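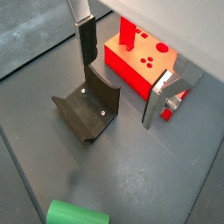
Work cell, black bracket on the table.

September, shop notebook – adhesive shelf life and the humidity log

Started the second round on the Zirnover two-part epoxy. Same batch as before, opened in spring, kept in the tall cabinet by the sink. Mixed 30 grams, spread on the scrap aluminum strips, clamped overnight. Strips wiped with alcohol first, no sanding this time.

Pulled four strips this morning. Two let go clean at the glue line, two took some force. Resin from the newer tin held on all four. I'd call the old tin finished for anything that carries load – fine for potting and labels. Wrote POTTING ONLY on the lid.
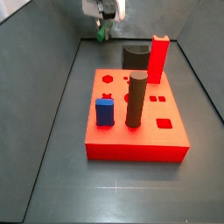
Cabinet humidity was at 65 percent when I checked at 8:40, and the log shows it above 60 most nights this month. The desiccant pack is pink all the way through. Baked it in the small oven for two hours and put it back. If it's pink again in a week I want a second pack on the lower shelf, where the hardener sits.

The Grekden logger has 2,377 readings on it now. Export still puts the time in the wrong column, so fix that by hand before plotting. Battery at 33 percent, spare is in the drawer with the calipers.

Cao filler: lid was cracked, surface skinned over. Scraped off the skin, the rest stirred up smooth. Moved it to a jar with a proper seal. 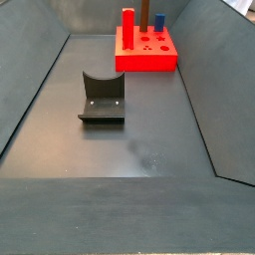
To do

– Repeat the old tin with sanded strips, same clamp time
– Order hardener from Ivimance, small bottles this time
– Date every tin when it's opened, on the side as well as the lid
– Move the logger off the top shelf, too close to the vent

Shop notebook – questions to the bench email list – Back to top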